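Hodoria Home Sim, Bedroom Pack: a Review

Rating: three and a half out of five

I bought the Bedroom Pack from Hodoria in September, mostly because our test apartment had lost its lease and a simulated bedroom doesn't ask for a deposit. The pack costs 555 dollars for a single seat. For that you get a tidying simulator, 200 ready-made room layouts, a pile of household objects, and a license agreement longer than the manual.

The pitch is simple. You have a home robot, or software that would like to be one someday, and you want to see how it copes with other people's mess before any real lamps get hurt. Hodoria gives you the mess. You pick a room, choose a tidying job from the list, and let your controller loose while the program keeps score.

Setup took me an evening. The installer is fine until it asks which physics setting you want and offers "Standard" and "Standard (new)." I chose new. Everything on the shelves fell through the shelves. I went back to old Standard and have had no trouble, apart from a mild loss of faith.

The rooms are the best part. Whoever built them has lived with children, or has been one recently. Things turn up where things do turn up, and the objects are odd enough to trip a controller that has only ever met mugs and blocks. My controller did very well with pillows and spent most of one night circling a teddy bear.

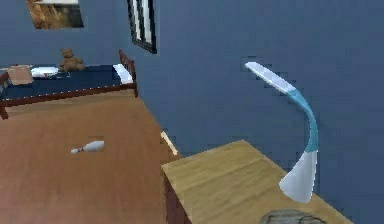 A blue bedroom from the pack, with a bowling pin waiting to be put away.

Looks are a mixed bag. Wood grain holds up nicely on both floors and desks, and I have no complaints about the gooseneck lamp. The edges where furniture meets wall are a bit blocky, and the walls themselves are as plain as walls get. If you're training something that learns from camera images, you'll want to mess with the lighting and colors yourself. There's a slider for this. It's in the menu called "Advanced," next to the button that deletes your layouts.

Speed is decent. I ran 2,000 episodes over a long weekend on a desktop that isn't new, and only had to restart twice. Scoring is where I started muttering. The program gives full marks for an object that lands anywhere inside its target zone, in any position, at any speed. My controller learned to throw. It throws beautifully now. I've switched on the "gentle placement" option, which should have been on from the start, and the scores have sunk to a level I recognize from real life.

I also tried the Kiketti room set, which costs 900 dollars and looks much prettier, with proper shadows and curtains that move. It comes with fewer objects, though, and the drawers are painted on. If your robot only has to look at a bedroom, Kiketti wins. If it has to pick up after one, I'd stay with Hodoria.

Support answers by email, usually before lunch, and usually with a link to the page I was already reading. They did send a fix for the shelf problem. Now things sit on the shelves and hum slightly.

Good: varied clutter, believable layouts, runs on ordinary hardware.
Bad: scoring defaults, menu design, "Standard (new)."
Buy it if: you need a lot of untidy rooms in a hurry.
Skip it if: you need pretty ones, or you have a teenager and can get the data for free.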